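Home Building Safety Forms Contact
Print E-mail
2 comments

Cuypers Building, Fultildale: Annual Safety Walk with Comments

Ground floor and mezzanine, 2,635 square feet. The walk was done in August with the building in normal use. There are 23 items on the list. Each one is marked OK, Fix or Watch. Fix means a work order has been opened. Watch means it passed but should be looked at again before the next annual walk. Item numbers match the paper form in the front office, so please use them when you call or write.

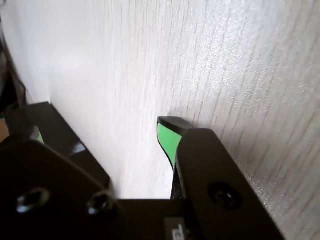
Floor Postma

Items that passed with nothing to say about them last year have been given a comment this time anyway. Several tenants asked what exactly was being checked, and the old form only had a tick in a box.

ENTRANCES AND WAYS OUT

1. Front door, closing and latching. OK
Door closes fully from any position and latches without a push. The closer was adjusted in the spring and has held.

2. Rear door, panic bar. Fix
The bar works but has to be pressed well toward the hinge side before the latch lets go. It should release wherever you press it. Steltis has been called and will bring a replacement bar. Until then the door stays in service, and the side door next to the kitchen is also available.

3. Side door, outside landing. Watch
The landing is clear. There is a small lip between the concrete and the gravel where the ground has settled. It is inside the limit we use, but frost will probably make it worse. Look again after the winter.

4. Corridor width. OK
Measured at the narrowest point, by the copier. The copier is as far out as it can go. Please don't put paper boxes on the floor next to it, even for an afternoon.

5. Exit signs. Fix
All signs were lit on normal power. On battery, the one over the mezzanine stairs went dim before the test was over. Battery to be replaced. The others ran the full test.

6. Emergency lighting. OK
Tested at 6 p.m. with the blinds down. The corner by the coat hooks is darker than the rest of the room but you can see the floor and the way to the door.

FIRE

7. Extinguishers, tags and pressure. OK
Gauges in the green, pins and seals in place, tags signed by Steltis. The kitchen extinguisher had a dish towel hung over it. Towel moved to the oven rail.

8. Smoke detectors. OK
Each detector was tested with the pole. The one in the meeting room had a cobweb across the vent and was cleaned before testing. It would have passed without that, but cleaning is part of the job and should be written down.

9. Fire doors kept shut. Fix
The door between the workroom and the corridor was held open with a folded piece of cardboard. This was also on the report last year. The cardboard has been taken away. If people carry things through there often enough to need the door open, we can ask for a magnetic holder that lets go when the alarm sounds. Josefien Willems is getting a price for that. Wedges are not allowed in the meantime, whatever they are made of.

10. Storage near the heater. OK
Three feet clear on all sides. The tape line on the floor is wearing off and will be redone.

ELECTRICAL

11. Panel access. OK
The door opens all the way and the floor in front of it is clear. Circuit labels were checked against the rooms. The label for circuit C said "old lab", which means nothing to anyone who came after the remodel. It now says "workroom, north wall".

12. Power strips. Fix
One strip in the upstairs office was plugged into another strip. Separated on the spot. The person at that desk does need more outlets – a request is in for a second wall outlet. No strip may feed another strip, and space heaters go straight into the wall.

13. Cords on the floor. Watch
Better than last year. The cord cover by the reception desk has curled at one end. It was taped down flat for now. If it lifts again it should be replaced.

14. GFCI outlets. OK
Kitchen, restroom and outside outlet all tripped and reset with the tester. The outside one has a stiff cover but it seals.

WORKROOM AND FURNITURE

This section is new. Furniture used to come under "general condition" and was mostly skipped.

15. Tabletops. OK
Run a hand along the surface and the edges. You are looking for lifted edges, chips that could catch a sleeve, and soft spots near sinks or windows. Light tops with a grain pattern hide fine cracks quite well, so look along the surface from a low angle with a window or lamp on the far side. A crack shows as a line that does not follow the grain.

Clean with a damp cloth and mild soap, then dry. The stronger cleaner under the kitchen sink is for the floor. It is too harsh for the tables and leaves a sticky film that then picks up dust.

16. Table legs and frames. Fix
Push each table from the side at hip height. It may give a little but should not sway. One folding table by the north wall failed: a lock bar does not seat all the way. It has been tagged and put in the storage room. Please don't bring it back out for events. A replacement in the same size is on order from Grukham.

17. Small items and containers on tables. OK
Small items that can roll or get knocked off should have a box or tray to go into at the end of the day. Most slips in this room over the years have come from something little on the floor, and a smooth floor makes it worse. Boxes can stand on the table during work. At closing time they go on the shelf, with nothing sticking out past the shelf edge.

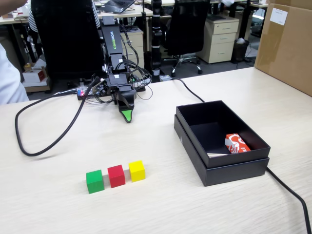
Cubes and an open box on a worktable.

Check box rims too. A cracked plastic rim is sharp enough to cut a finger, and tape over a crack does not fix it. Throw the box out and take another from the supply shelf.

18. Chairs. Watch
Tip each chair over and look at the base. Casters were turned by hand and hair and thread pulled out where needed. The gas lifts were tested by sitting down hard. One sinks slowly, over the course of a morning according to the person who uses it. That is an annoyance and no danger yet, but write it up again if it gets faster.

19. Shelving, anchors and load. Fix
The tall shelf in the storage room is rated for 2,000 pounds when it is fixed to the wall and loaded evenly. It is fixed to the wall. It is not loaded evenly. Nearly all of the weight is on the top two levels, which is where the paper archive ended up after the move. Heavy boxes have to come down to the bottom level. Two people for this job, please, and use the platform step and not a chair.

The load plate had been painted over. It has been cleaned and can be read again.

STAIRS AND MEZZANINE

20. Treads and nosings. OK
Nosing strips are tight. The third step from the top squeaks and has been squeaking for as long as the building has had tenants. It was checked from underneath and the tread is sound.

21. Handrail. Watch
The lower bracket has a little play. Tightened during the walk. If it works loose again, the anchor in the wall is the problem and the bracket will have to be moved to solid backing.

FIRST AID AND RECORDS

22. First aid kit. Fix
Kit is in place and the sign can be seen from the door. The burn gel and eyewash were past their dates. Small bandages were nearly gone and gloves were all size small. Restock list given to the front office. If you take something out, put a mark on the card inside the lid – no name needed, only what you took.

23. Accident log and contact sheet. Fix
The log is kept up and the entries are readable. The contact sheet by the phone still listed the former building manager. New sheet printed and posted, with the Steltis after-hours number at the top. The copy on the mezzanine also has to be swapped out. That was not done at the time of writing.

NOTES FOR THE NEXT WALK

Start on the mezzanine. This year it was left for last and the light was going by the time the handrail was looked at.

Bring the long screwdriver, spare batteries for the exit signs, a roll of floor tape and the low lamp for the tabletops. The flashlight on a phone works, but you need one hand for the table and one for the form.

Items marked Fix are closed when the work order is signed, and the signed copy goes behind this list in the blue binder. Items marked Watch stay open. If you see one of them getting worse, tell the front office that day and give the item number.

Tenants who would like to come along next time are welcome. Wear closed shoes, the storage room is part of it.

2 comments

Josefien Willems
On item 9, the price for the magnetic holder is in and it is lower than I expected. It needs a wire to the alarm panel, so Steltis would have to do it in the same visit as the rear door bar. I have asked them to hold the time.

Floor Postma
Thank you. I have added it to the work order for item 2. The mezzanine contact sheet has been swapped too, so item 23 can be signed.

Print E-mail
Back to Safety Forms Contact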